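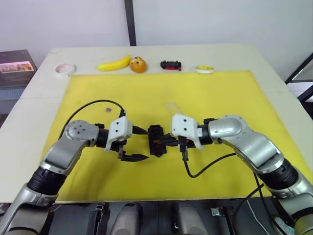
The two-arm cell with the yellow mat fitted and the small props set out along the far edge.

Reviews > Workshop and Bench > Cell Accessories

Petek bench mat and cable kit, tested on a two-arm cell
By Meifang Shi
August 30, 2018

The Petek kit is sold as a single box for small two-arm cells. It contains one yellow bench mat, a set of replacement cables for the grippers, a bag of reusable ties, a printed alignment sheet and a hex key. I bought it through Workovstead at the list price of 753, delivery included. It replaced a grey mat from Idano that had begun to curl at the corners and was shifting under the arms.

Fitting

The cell has to be powered down and both arms moved by hand to the park position before the old mat comes off. Allow 60 minutes for the whole job. The instructions say half that, which assumes the table is already clean. Mine had old adhesive on it and needed two passes with solvent.

The Petek mat has a thin tacky layer on the underside. It can be lifted and put down again several times without losing grip. I set it square to the table with the alignment sheet, then pressed it down from the middle outwards. There was one bubble near a corner, gone by the next morning.

The mat does not cover the whole table. The strip of white left at the far side is useful for parking parts between runs. I keep tape, a toy banana, a toy car and similar items there. They are cheap, they differ in shape, and a dropped one does no harm.

Cables

The replacement cables are the better half of the kit. The jacket is softer than on the originals and the plugs seat firmly. Petek supplies them long. With the left gripper turned inwards, the cable stands up in a wide arc over the mat and back down to the top of the housing. I tried taking up the slack with one of the ties and got a tight bend at the plug when the wrist turned fully, so I took the tie off again. The long arc is ugly but puts less load on the connector.

The right side needs more care. The cable leaves the underside of the gripper and hangs towards the mat, where it can sweep light parts off their marks. A clip on the forearm would fix this. The kit does not include one. The ties hold for a day or two and then creep along the link.

Check both plugs weekly. I also check the two screws on the face of each gripper housing at the same time, a habit that predates this kit.

In use

The test was a plain handover: one arm lifts a small part, both grippers meet over the middle of the mat, the other arm takes it away. I logged 2122 handovers over the review period. On the old mat I was re-teaching the pick position every few days as the surface moved. On the Petek mat I re-taught it once, after I had knocked the table.

The colour gives good contrast for dark parts. It is poor for anything clear. An open plastic cylinder stood on the mat is very hard to pick out, by eye or by camera, and yellow parts are no better. Anyone handling clear or yellow items should order the grey version.

Small flat parts are the other weak point. The surface has a slight give, and fingertips set for a hard table press into it before they close. I raised the pick height by a small step and the problem went away for everything except the thinnest pieces.

Cleaning is simple. A damp cloth is enough. Do not use the solvent from the fitting stage on the top face, as it leaves a dull patch. I have one.

Spares

Single cables are available from Nullville at 108 each. The mat is not sold separately, a poor decision by Petek, as it will wear out well before the cables do. My order of cables took nine days to arrive.

Verdict

Worth having if the present mat moves or the gripper cables are stiff. Budget for a pair of forearm clips. I will look at wear again in January.

Four stars out of five.

14 shares | 6 comments

Contact the reviews desk | Back to top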